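Print this page | E-mail this page

Last updated: August 17, 2021

Robot Practice, Handout 4: Putting a Garment on a Hanger with Two Arms

Prepared by Youssra Kabbaj. Corrections from Deividas Jaunzems are already included.

In the last session we practiced only with one arm and with stiff objects. Now we come to cloth, and you will see that many habits from before do not help. A box keeps its shape when you take it. A garment does not, and for this reason two students can begin from the same place on the table and meet quite different problems.

The task of this unit is to bring a garment onto a hanger. One arm keeps the cloth under control and the other arm works near the hanger. You drive both arms yourself, and the run is recorded.
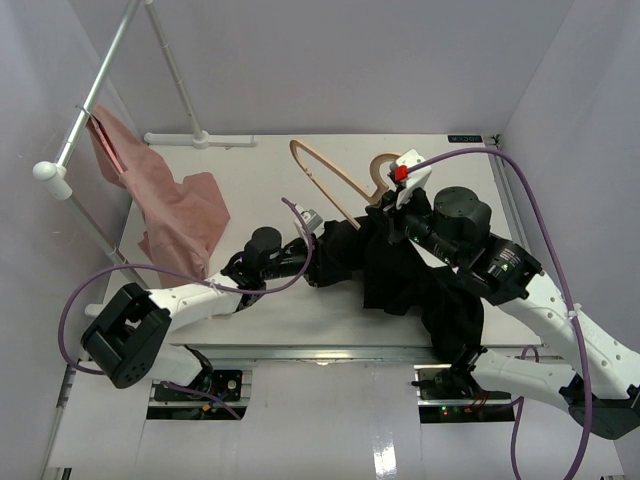
Before you start the recording, please agree with your partner on these words, and write them in your log:

Holding arm: the arm which has the cloth and moves little.
Working arm: the arm which does the next step.
Regrasp: to open the gripper and to take the cloth again in another point.
Stop: both arms stay where they are. Either partner can say it.

It is allowed that the arms change roles during one run. Note the moment of the change, because Abdelkrim Amrani will ask for it when he reads the logs.

Each pair makes 20 runs. A run which fails is also a run and must be kept. In March one group deleted the bad ones, and after this their results could not be compared with the others.

About grasping

Close the gripper slowly on the cloth. Most beginners take too much fabric, and then the fold becomes thick and turns between the fingers. Take a small part near an edge, lift a little, wait, and look at the wrist view before you continue. With dark fabric it is difficult to see where one layer ends and the next begins. Move the wrist a little to the side and compare the two views.

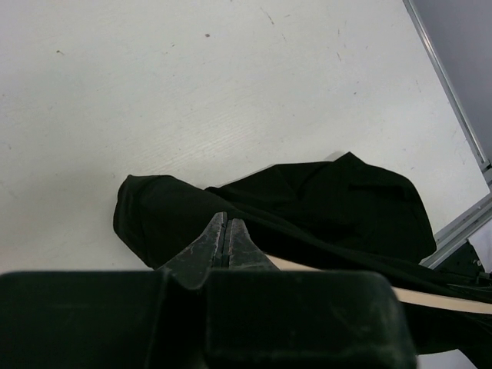 If you have two layers in the gripper and you wanted one, do not pull. Lower the cloth to the table, open, go back and try again. The regrasp costs time but it is not counted as a mistake.

Keep also in mind the cables when you turn the wrist. Make the large turns in two steps.

What to hand in

1. The log sheet with all runs, the failed ones included.
2. A text of 400 words on one run which did not go well. Say what you saw, what you decided, and what you would change.
3. The names of both partners.

Send the text to Aminu Anozie. For access to the room outside class hours, write to Adel Morsy.

Reading for next time: chapter on contact and friction, only the first half. We will do the second half together at the board.

Print this page | E-mail this page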